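Wall-hung baskets and hook racks: frequently asked questions
Endix Storage, product support

The answers on this page cover wire mesh baskets and hook racks hung from an aluminium rail or post over a small worktop, hall shelf or bedside surface.

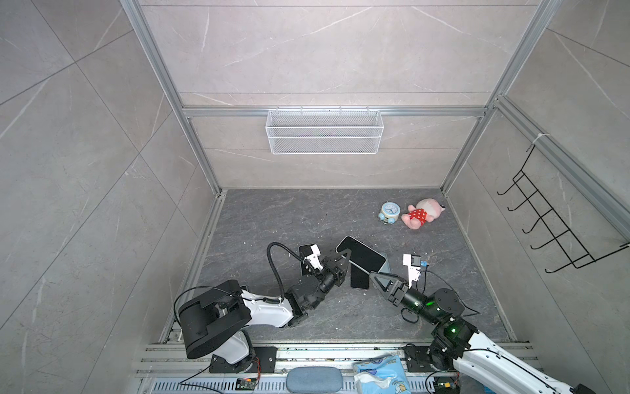

Most of the questions we receive are about fixing, load and what to keep where. Please read the section on fixing before you contact support.

CHOOSING

Which should I fit first, a basket or a hook rack?
List the things that are put down on the surface every day. Loose items with no loop or handle (a phone, an alarm clock, a small soft toy) need a basket. Keys, lanyards, headphones and charging leads need hooks. If the list is mostly the first kind, fit the basket first.

Can a basket and a rack share one rail?
Yes, provided the rail is long enough for both with a hand's width between them. If it is not, put the basket on the back wall and the rack on a side wall or corner post. Keys swinging from a rack will mark a basket that hangs too close.

Do the black and white finishes differ in use?
No. The coating is the same. White shows dust sooner on the mesh, and black shows scratches sooner on the hooks.

Is the Givania basket deeper than the Drera?
Yes. The Givania is intended for bathroom and kitchen items. The Drera is shallow and suits a phone, glasses or a notebook. A phone placed upright in a Givania will tend to slide flat.

FIXING

Can I hang a basket on a tiled wall without drilling?
Yes, if there is a crossbar or rail in front of the tiles. The basket hooks over the bar and the tiles carry no load. Adhesive pads are not supplied and we do not support their use on polished or marble-effect tile.

What load will a basket take?
The Drera basket is rated at 800 g, evenly spread. The Givania is rated at 3,000 g. Both ratings assume the basket is seated on a horizontal bar with all of its hanging points engaged. They do not apply to a basket hung by one end.

May I use a cable tie to attach a hook rack to a post?
Yes. A cable tie near the top of the rack is acceptable for light items. Use a second tie lower down if the rack swings when something is taken off it. Trim the tail flush and turn the head of the tie away from the side you reach from. Replace ties every December, or sooner if the plastic has turned chalky.

How high should the rail be?
For a surface used while seated, leave 34 cm between the surface and the underside of the basket. This clears most clocks and lamps and leaves room to lift a phone without striking the mesh.

My basket tips forward when it is loaded. Why?
The usual cause is weight against the front edge. Move heavier items to the back. If it still tips, check that the hooks are fully over the bar. A thick rail may prevent the standard hooks from seating, in which case order the wide set (Dudás pattern, sold in packs of 5).

WHAT GOES WHERE

Where should a phone go?
In the basket, screen towards the wall, in its case. Do not hang a phone by a strap from a hook rack. If the phone is charging, bring the lead up through the mesh from below and leave some slack.

Can an alarm clock be kept in the basket?
It can, but an analogue clock with bells will make the mesh rattle when it rings. A folded cloth under the feet reduces this. Many customers leave the clock on the surface below, towards the back, where the face can be read and the top can be reached.

And soft toys?
A small plush toy may go in either basket. Lay it on its side if it will not sit. A toy with a sewn loop can go on a hook. Do not hang one by an ear, a ribbon or its clothing, as the stitching will pull.

How many items should stay on the surface?
As few as you use without getting up. Anything that has not been touched since the last time you wiped down should go into the basket or leave the area.

Should everything have a fixed place?
For shared surfaces, yes. Agree which end of the basket is for phones and keep to it. For a surface used by one person it makes little difference.

CLEANING

How do I clean the mesh?
Lift the basket off the bar and empty it. Wash it in warm water with washing-up liquid, using a soft brush on the fine grid. Dry it before rehanging. Do not put it in a dishwasher.

How do I deal with crumbs and specks on a dark stone-patterned surface?
Brush first, then wipe. Small white specks show clearly on dark grey, and wiping first drags them along. Clear the surface fully before you start; working round objects leaves a ring.

Will the hooks mark an aluminium rail?
Light rubbing marks are normal. Lift the basket clear when you move it along the bar and do not slide it.

ORDERS AND RETURNS

Are spare hooks available?
Yes, for all current baskets. The curved hooks on the zigzag racks are part of the frame and cannot be supplied separately.

Can I return a basket that has been hung?
Yes, if it is clean and the coating is unbroken. Racks are accepted on the same terms. Used cable ties should not be sent back.

Page last revised 7 August 2026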